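3.2 Where people put things down

I should say up front that I came to this question through my own kitchen, which is a terrible way to start a study (Sunita Van Dusen told me so in February, and she was right!). But once I'd noticed that my keys always landed in the same spot, I couldn't stop asking other people about theirs. We ended up mailing 4,000 surveys to homes in Hultum and Begay, and 1,489 came back filled in.
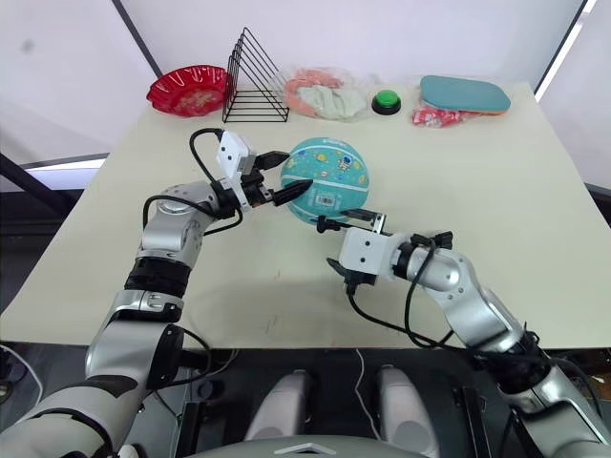
What surprised me most was how firmly folks defended their spots. A table by the door was "for mail," even when they told us the mail went somewhere else. Dvorak's earlier survey in Tivard found the same stubbornness, and I borrowed her wording for questions six and seven. Renters were a bit looser about it than owners, though I wouldn't lean on that too hard, as only 400 of our replies came from renters.

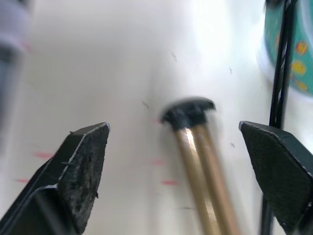 Figure 4. Two parallel brass-colored tubes, running diagonally.

Small things gave us the most trouble in coding. Juniper Dvorak and I went back and forth over "junk" for weeks, and we finally kept it as its own category.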